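周六想带孩子去看机器人开放日，值得跑一趟吗？

豆豆妈在路上

孩子四年级，最近迷上机器人，在小区群里看到 Sulteo 这周六有开放日，据说可以看双臂机器人做家务的演示，还能进仿真教室。报名页面写得很简单，只说上午、下午各一场，没写具体看什么。我自己完全外行，想问问去过的朋友：

一、真机演示多不多？要是大部分时间都在看电脑屏幕，孩子坐得住吗？
二、从地铁站出来好走吗？
三、要不要提前预约？现场排队的话大概什么情况？

先谢谢大家！

发布于 本地生活 > 亲子活动

南瓜不加糖

去过去过！上一次开放日我带着侄子去的，强烈建议去，我们俩出来以后兴奋了一路。

先说你最关心的。活动分两块，楼下大厅是真机，楼上 306 室是仿真教室。大厅那边演示的是双臂叠毛巾、从抽屉里取东西，旁边有工程师拿着话筒讲，小朋友可以站在黄线外面随便问。我侄子问它会不会累，工程师很认真地给他讲了电机发热是怎么回事，讲了好几分钟，特别有耐心。

我原本以为楼上会闷，结果最喜欢的就是楼上！教室里用的仿真软件叫 Dronska，机器人先在电脑里的房间练习，练好了再放到真机上试。他们会把一间虚拟卧室打开给大家看，视角就是从机器人身上往前看的，两条手臂在眼前，有种自己变成机器人的感觉。

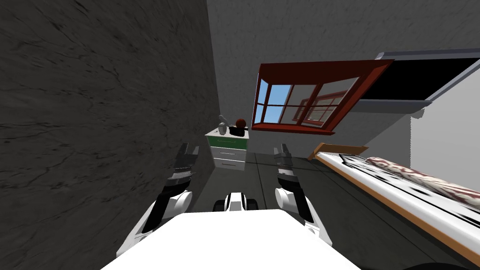
讲解员说，同一个动作在仿真里要换着房间反复练，床、柜子、墙面的花纹都会变，他们光是“靠近床头柜”这一项就跑了 3,000 遍。为什么花纹要换来换去？按他的说法，机器人如果只见过一种房间，换个地方就容易认错东西。我侄子当场总结：跟做练习册一样，不能老做同一道题。全场都笑了。

后面还有十几分钟的动手时间，孩子可以用手柄控制虚拟的手臂，手指能张开能合上。刚上手挺难的，我自己试的时候一直撞墙（真的一直撞），小孩反而学得快。手柄只有 4 个，要轮流，所以建议一开始就先上楼，等大家都在楼下看真机的时候，楼上人少。

预约的话，在报名页面填个手机号就行，到门口报号码领手环。我们那次现场也能补登记，只是要等前一批出来才放人。

铁皮青蛙

补充一下交通。别跟导航走北门，北门周末不开，绕一圈要多走好久。坐 398 路到 Manzano 广场下车，过马路就是南门，进去直走看到蓝色地贴跟着走。地铁站出来也能走到，就是路上有一段没树荫，带孩子还是坐公交舒服。

真机那边我的感受和楼上那位差不多，看得很过瘾。不过动作比网上的视频慢得多，叠一条毛巾要等好一会儿，中间还会停下来重新看位置，提前跟孩子说一声比较好。我反倒觉得慢有慢的好处，能看清手指是怎么一点点捏住布边的，我蹲在那儿看了两轮。

下午场比上午场人多。吃饭的话，广场一楼有面馆，园区里面只有自动售货机。

半糖去冰谢谢

顺便问一句，Priltura 那个展是不是也在同一栋楼？听说有会画画的机械臂，有人去过吗？

楼主去了回来说说呀，我家那个才上幼儿园，不知道手柄够不够得着。

豆豆妈在路上（提问者）

太感谢了！已经报了上午场，打算先上楼抢手柄。孩子看完你们的回答，已经在本子上写了满满一页要问工程师的问题，第一个就是“机器人撞墙了会不会疼”。Priltura 那个我到时候去服务台问问，周六晚上回来更新。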